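Spice and Sauce Table Opens at Movby Food Hall

4/23/20 -- Cooks who like to know what goes into the pot have a new reason to be cheerful. The Greveo cooking club has opened a tasting and measuring table at Movby, and the first session filled all 20 places!

The idea came from Leena Juntunen, who started planning it in February after one too many recipes that called for "a little" of something. Her table is long, white and very plain, with room to spread out, and the tools are just as simple: a small wooden box and a wooden spoon to scoop with. 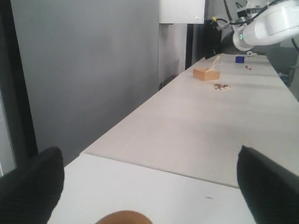

Members learn to judge a spoonful by eye, then check themselves on the scale. Spills are part of it, and everyone wipes down together at the end. "I was off by half the first time and I loved it," said Elsa Sjöberg, who has cooked for her family for years and signed up again before she had her coat on.

Sauces get the second hour. Merja Seppälä leads that part, and she is a wonderful teacher, patient with beginners and quick with a story about her own salty disasters. She begins with light soy sauce, a bottle of Haitian gold label, and has people taste it plain, then in broth, then over steamed greens.

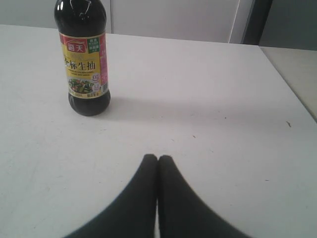

The difference between two drops and four is bigger than most people expect, Seppälä said, and the room got pretty loud once the tasting spoons went around. Dark soy, rice vinegar and sesame oil are next on her list.

Sessions run two hours and cost $4, with everything provided. The club can take up to 54 people over the spring. Ville Rantala is keeping the sign-up sheet at the Movby front counter, and he would love to hear from anyone with a favorite spice to bring along.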